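The planner wanted to quit after one wrapper. That was my Monday at Plaltovano, watching two arms clean up a bedroom while the software people muttered at their screens.

The code is called Gorklow, and its job is deciding which hand does what. Bags are its nightmare! They slump, they fold, and the model of where the opening is goes stale in seconds.

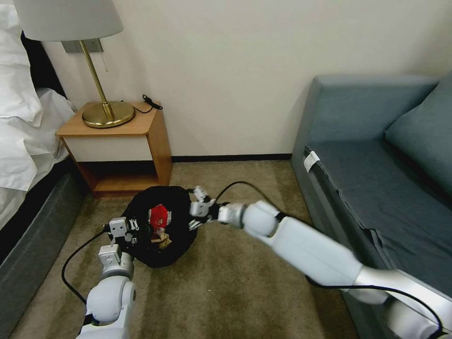

Both hands at the black bag, on the carpet.

So the team split the work into 2 roles, holder and picker, and let the planner swap them (my favorite part, I could watch it all day). The holder runs a soft force loop. The picker gets a grasp point from Eria, the perception half, which has to tell red plastic from carpet. 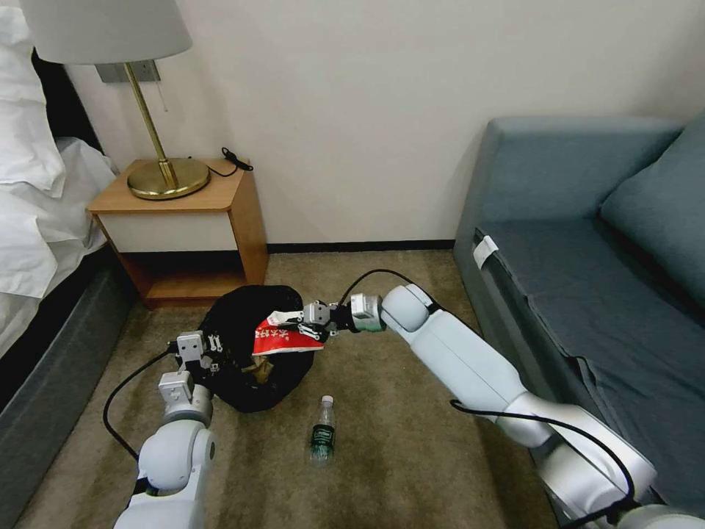
One gripper on the bag, the other on a red snack package.

Eria used to lose anything see-through, so clear bottles got 20 extra rounds of labeling. I tried an hour of that and my eyes crossed.

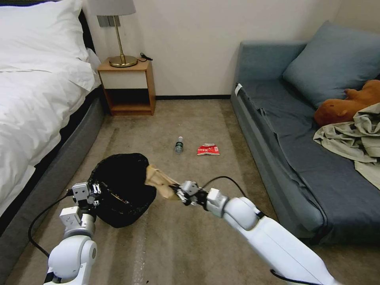 The order problem

Which piece goes first? The old planner took whatever was nearest and dithered when 2 things tied. 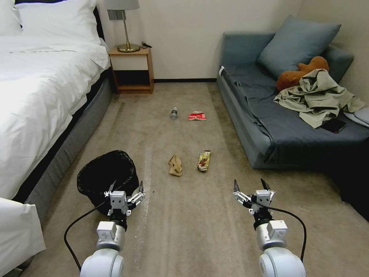
Saraç, the new scheduler, scores all 4 candidates by reach and by how sure Eria is, then sticks with its choice until the grasp is done or dropped. It ships in December, bugs and all.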